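Clearing and Resetting a Crowded Kitchen Counter

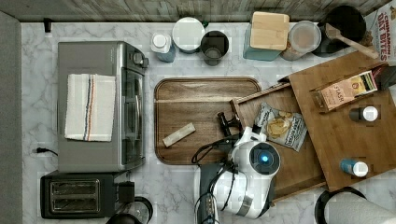 Skornach Residents' Club, Home and Kitchen Group
Tips collected by Anca Căpraru. Last updated July 16, 2025

Most counters fill up a little at a time. The toaster oven stays out, the toaster stays out next to it, and then the cereal, the tea and the chips end up wherever there was room. The tips on this page came out of our May meeting and a few emails afterward. They are meant for kitchens with one main stretch of counter and not much cabinet space.

Start with a tray

Put a serving tray in the middle of the counter and use it as a sorting place. A brown wood-grain one with rounded corners and a raised rim does the job well. Small things go on the tray first, and you carry the whole lot to the cabinet or the fridge in one trip. When you are done, the tray should be empty. If something is still on it the next morning, it needs a proper home.

A drawer organizer or a plain wooden box works for larger items. Snack bags stand up in a box and don't slide. Fold the top of an open bag down twice and clip it before it goes in.

Keep food and medicine apart

Tea boxes, vitamin bottles and flavoring bottles tend to collect in the same corner. Sort them by what they are, not by size. Anything you swallow as a medicine or supplement goes up high, away from children and away from the toaster. Tea goes in a closed cabinet. Read the label on every small bottle before you decide where it belongs, and throw out what has expired. Mỹ Thân cleared hers this way and got rid of 19 bottles and tubes.

Toaster and toaster oven

Unplug both before you clean or move them, and let them cool completely. Pull the crumb tray and empty it over the sink or the trash. Wipe it with a damp cloth and dry it before it goes back.

Take towels off the top of the toaster oven before you switch it on. The top is a handy place to leave a folded towel when the oven is off and unplugged, but it gets hot in use. A hook on the wall or on the side of a cabinet is a better permanent spot. The same goes for paper bags, mail and cereal boxes. Check your manual for how much clear space the oven needs on each side and above.

When an appliance isn't plugged in, don't leave the cord lying across the work area. Coil it loosely and hold it with a twist tie or a strip of hook-and-loop tape. Don't wrap it tight around the body.

The back row

Things you reach for every day can stay along the backsplash. Everything else should go. A fair list for the back row:

Salt, and one or two jars
A cup for spatulas and spoons
Coffee or sugar in a closed container
Dish soap, if your sink is close by

Gwilym Yorath has a Bodum jar for his coffee and keeps the scoop inside it. Containers with lids are easier to wipe than open bowls. Wash the utensil cup once a week. Crumbs and grease settle in the bottom, and a wooden handle that stands in a wet cup will start to smell.

Cereal boxes take up a lot of room for what they hold. Move them to a shelf, or pour the cereal into a container and cut the name and date from the box to tape on the lid.

Wiping down

Clear one half of the counter at a time, so you always have somewhere to put things. Use warm water with a drop of dish soap and a soft cloth, then a second cloth with plain water, then dry. This is fine for laminate and for most stone. Don't use vinegar or lemon on real marble. If you don't know whether your counter is marble or a marble pattern, treat it as marble. Light patterned tops hide crumbs, so run your hand over the surface when you think you are finished.

A weathered wood backsplash catches dust in the grain. Go over it dry with a soft brush first, then with a cloth that is barely damp. Tùng La used a soaking wet sponge on his and had to sand one board.

Wooden boards and trays

Wash by hand, dry with a towel and stand them on edge until the next day. Rub in food-grade mineral oil when the wood looks pale or feels rough. Don't store boxes and bottles on a cutting board. You will have to move them every time you want to cut something, and then they go back on the counter.

Ten minutes in the evening is enough once the first big clear-out is done. Send additions to Xuân Tiêu for the next update.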